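Call for participants: open day table hosts and guest operators

Odeo is opening the doors of its Grostport workshop on 5th April, and we need people. Specifically, we need people who are willing to pick things up and put them down again for most of a day, in front of strangers, using a pair of grippers where their hands would normally do the job.

If you're still reading, you may be exactly who we want.

What the day is

Visitors come through in groups, get a short welcome from Roya Sadeghi (who has promised to keep it short, and has promised this before), and then move around four demonstration tables. At each table a host shows how a household task gets done with hand-held grippers, then lets visitors try it. Afterward everyone walks over to the Hawthorne room, where the arm on the bench attempts the same sort of task by itself. It is slower than you. It is slower than your grandmother. Please don't say so in front of Leif Ragnarsson, who has spent a long time making it this fast.

Last August we had 134 visitors and not enough hosts, and by mid-afternoon Rostam Mirzaei was running two tables at once and had stopped speaking in full sentences. We would like to spare him that.

What we're looking for

Table hosts. You'll run one table, show the task, hand over the grippers, and keep an eye on fingers, sleeves and small children. You don't need an engineering background. People who have worked a store counter, taught swimming or run a birthday party tend to be very good at it. Engineers are also welcome, provided they can describe a hinge in under a minute.

Guest operators. You'll come in before the open day, learn two or three tasks properly, and then do them over and over while visitors watch and ask whether you get paid for this. (Yes. See below.) You'll work either alone with a gripper in each hand or with a partner across the table. Partner work sounds easier, until you've both gone for the same end of a basket and neither of you wants to be the one to back off.

One floater. You'll carry water, cover breaks, find lost parents, and reset the tables between groups. Everything the visitors move has to go back where it started, and visitors move everything. Comfortable shoes.

What the work is like

Repetitive, mostly. A good operator is patient and a little bit stubborn. The grippers feel clumsy for the first twenty minutes and then, fairly suddenly, they don't, and you start to have opinions about finger pads. Things you have done without thinking since you were three will need thinking about again.
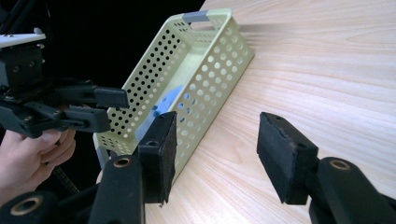 You will also drop things, with an audience. We don't mind, and the visitors enjoy it far more than the successful attempts. Yung-ching Hsu, who trains our operators, only asks that you put the item back and go again without a speech.

You'll be standing nearly the whole time. The grippers aren't heavy, but your forearms may disagree by lunch, so we rotate people and we mean it. If you need a seated table, tell us and we'll set one up. Tie back long hair and leave the dangling bracelets at home.

Pay and practical matters

Hosts and the floater get $85 for the day. Guest operators get the same for the open day and again for the training session, which is required. Lunch is provided and is better than you'd expect, thanks to the bakery next door. You must be 18 or over. We can cover bus fare within Grostport, so keep your ticket.

Visitors will be taking photos all day, and your hands will probably end up on somebody's phone. If you'd prefer your face didn't, mention it when you apply and we'll put you at a table with its back to the wall.

How to apply

Write a few lines to Nima Mazandarani at the Odeo front desk, on paper or through the contact form on our site. Tell us which role you'd like, whether you can make the training session, and one thing you're oddly good at doing with your hands. No resume, please. Last time we received one that ran to eleven pages and listed "gripping" as a core skill, and Nima still brings it up.

Everyone who writes will get an answer, including the people we can't fit in. If you'd just like to visit, you don't need to apply for anything — turn up at the side entrance, sign the sheet, and try not to beat the robot by too much.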